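**Kistov cafeteria tray, dark brown, large**
Reviewed after one term of canteen use. Rating: 4 out of 5.

We replaced our old fiberglass trays in March with 64 of the Kistov large rectangular model, bought through Hubmann under order line 3342. I have used one most days and handled the full stack more often than I wanted to.

**Shape and weight**

The tray is a plain rectangle with rounded corners and a slightly raised rim. I put one on the kitchen scale and got 706 g. That is heavier than the Wesatent tray it replaced, and the extra weight is noticeable once you are moving a stack of ten or more. A single loaded tray is easy to carry. The rim gives the fingers something to hook over, and there is enough flat border inside it for the thumbs.

**Surface**

The texture is fine and shallow. A dry glass stays put at a moderate tilt. A wet glass slides sooner, and a soup bowl with a glazed foot slides sooner still. If you need real grip, buy a tray with a rubberized face and accept the extra cleaning.

Dark brown hides coffee and sauce stains well. It does not hide flour, salt or dried water spots. Ours come out of the dishwasher with visible marks unless they are wiped.

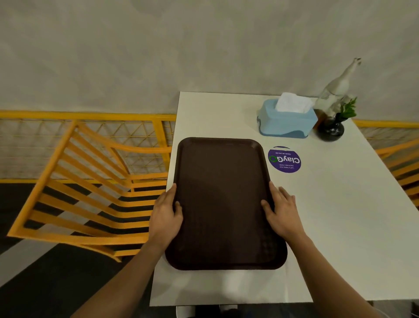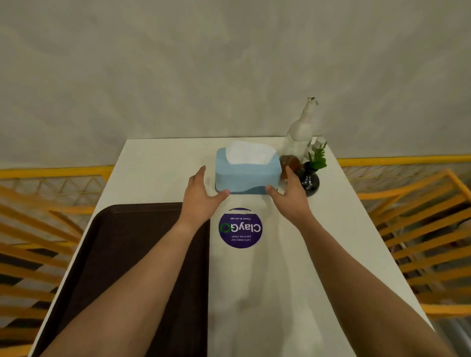
**Fit on the table**

Check your table before ordering. On our white rectangular tables one tray is comfortable, and there is room behind it for the tissue box and the plant. Two trays facing each other are workable only if the table items move to one side. Anathi Zulu, who runs the lunch shift, now keeps everything decorative toward the back corner for this reason.

**Washing and stacking**

After 424 logged wash cycles on the test tray I found no warping. The corners rock very slightly on a flat counter, less than a millimeter by feeler gauge, and they did that when new. The trays nest closely, and water stays trapped between them if they are stacked straight from the machine. Rack them on edge first – ten minutes is enough.

Scratches show as pale lines. They are shallow and mostly from cutlery. Kwesi Gyamfi tried a melamine polish from Ilach on two of the worst trays; it dulled the lines and left a smeary film, so we stopped.

**Would I order again**

Yes, in the same size, for table service. For a self-service line with narrow rails I would take the medium – the large one overhangs ours by two fingers at the drinks end.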